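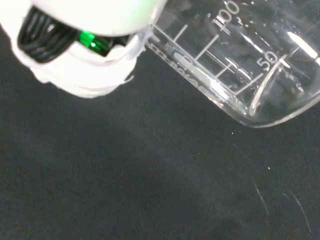 Glassware month on the planning team

When Reet Lill asked me for "a paragraph or two" on what the planning team has been up to since the last newsletter, I said yes before remembering that I have never in my life written only a paragraph or two. So get yourself a coffee, and I'll try to keep to the parts that will matter to those of you who run Luma on your own benches.

The big piece of work has been glass. Clear, shiny, curved glass, and beakers most of all. If you have used Luma for boxes and bottles with a paper label on them, you know the pose estimates are pretty comfortable these days. Beakers are another matter. The depth values that come back from a clear wall are often the depth of whatever lies behind it, and over a dark mat they can drop out altogether, so the old pipeline would end up with a nice confident outline of about half a rim and nothing else. Bartosz Baran had been patching around this for longer than he would like me to say, and in the end he asked for permission to throw the patches away and start over. He got it, and I'm so glad he did!

His new approach leans on the printing. Most lab glassware has graduation marks, and a row of straight white ticks at regular spacing is a lovely thing for a vision system to find. The numbers help too, because once you can read the 50 and the 100 you know which way up the beaker is, even when it's lying well over on its side. The new module (it's called marks_fit in the tree, and yes, we're open to a better name) looks for the tick pattern first, fits the long axis of the vessel from it, and only then goes looking for the edge of the base and the rim. Each estimate comes with a spread attached, which the planner now reads. It used to ignore the spread completely, a fact I learned this summer and have been a bit embarrassed about ever since.

We have been testing mostly from the wrist camera, close in, where you get the fingertip and the glass in the same view. That view is awkward in its own way. The gripper covers a good part of the picture, highlights run along the glass, and marks that are seen through the curved wall tend to come out doubled. Doubled ticks were our worst enemy for a long while. The fitter would happily lock on to the ghost set and report a beaker sitting several millimeters away from the real one. Romana Ševčík fixed this with a wonderfully simple check that compares the spacing of the two sets and keeps the one that agrees with the vessel model. She wrote it in an afternoon and then spent two weeks writing tests for it, and if you know Romana you'll know that is the usual proportion.

The other printing on the glass, the maker's name and so on, we mask out. We did try to use it. Long capital letters at a shallow angle, with glare across half of them, look enough like tick marks to confuse everything, and the reader would give us four good letters and a smear. It may come back some day as a hint for choosing the right vessel model, but it's off by default for now.

On the control side, Taha Amrani has reworked the last stretch of the approach. The planner brings the gripper to a standoff pose, as before, and from there a slower controller takes over and runs until it decides it has contact. What's new is that the speed now depends on that spread I mentioned. A tight estimate gets the normal approach, and a loose one gets a gentle creep with a fresh look from the wrist camera every so often. You can set the limits in the bench profile under approach.confidence. Please do read the notes before changing them, as the old name (approach.slow) is still accepted and will quietly win if you leave both in the file. We'll remove it in December.

Now for how it's going. The current set is 953 recorded approaches from our bench and the one at Orirmont, with beakers standing, tilted and lying down. The old pipeline gave a usable pose on fewer than half of them. The new one manages 87 percent, and a good share of the remainder are cases where it says plainly that it doesn't know, which I'll take over a wrong answer any day of the year. The worst group is still a beaker with its printed side turned away from the camera. There is nothing to fit, so we fall back to the rim and the base, and we are about where we were in the spring. Essam Cherkaoui is working on a planner step that will move the wrist to a second viewpoint when this happens, and he would very much like to hear from anyone with a cramped bench where a second viewpoint is hard to reach.

A few housekeeping bits while I have you. The replay tool now opens logs of up to 2,000 steps without falling over (thank you to everyone at Lekota who sent us the ones that made it fall over). The mask for the gripper's own body is generated from the hand model, so you no longer have to paint it yourself, but you do need to regenerate it if you have changed fingertips. And the camera exposure setting has moved from the driver to the bench profile, where you'll find it next to the white balance.

If you would like to try marks_fit before the release, it's on the glass branch, and Floltico folks can pull it in the usual way. Send logs, the bad ones especially, to Bartosz, and copy Romana if there are doubled marks in them. She's collecting those.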